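Two-arm cell, notes on the house rules
Sunday, quiet building, August

Right, I promised Fathima I would write these down properly before the holidays scatter everybody, so please forgive the rambling. Most of it is what we already do at the Grarkon bench, only it lives in four different heads and one very tatty sticky note.

First, speed. While anyone has a hand past the front rail, both arms stay in the slow mode, and Marcelle and I settled on 60 mm a second as our own ceiling (lower than we strictly need, but it lets you think). One person holds the stop button and does nothing else, please, not even the logbook! Tuấn tried doing both last month and we had a good laugh, but he agreed afterwards that it's a poor habit.

Second, the shared middle of the table. Both arms can reach it, so only one arm at a time gets permission to close its fingers there. The other may wait nearby, above the part, with its program paused at a named point. We used to let them negotiate it by timing alone, which worked lovely until somebody changed a delay.

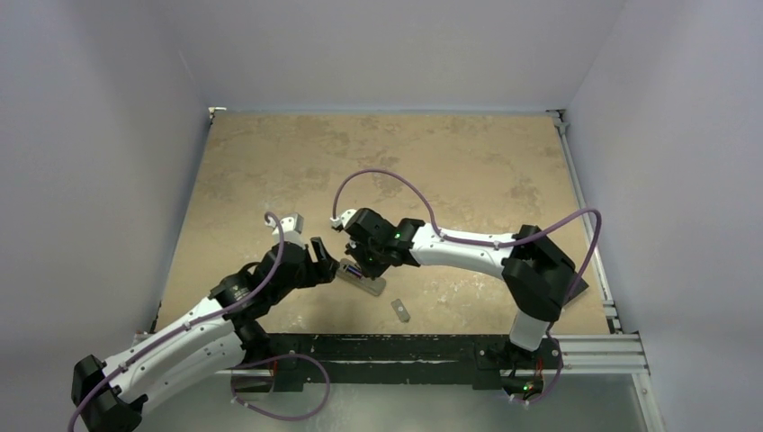
Who is allowed to clear a protective stop?

The person holding the button clears it, after looking over both arms and the cables and saying out loud what caused it. If the cause isn't known, the cell stays stopped and goes in the book.

Third, cables. Walk both arms through their full reach by hand after any change to the clips, and watch the loops where they come over the wrist. Teodoro wants this done every 1000 cycles as well and I've come round to 550, seeing how cheap it is to do.

Fourth, spare bits on the tabletop. The holder stays where the program expects it, and anything else goes back in the tray before a fast run. I am as guilty as anyone here.

Still to sort out: Fabrice's question about whether the Femano fingers need their own risk sheet. I think they do, he thinks a line on the existing one will cover it. Will ask Marcelle when she's back, and print this for the door once she has been over it with her red pen.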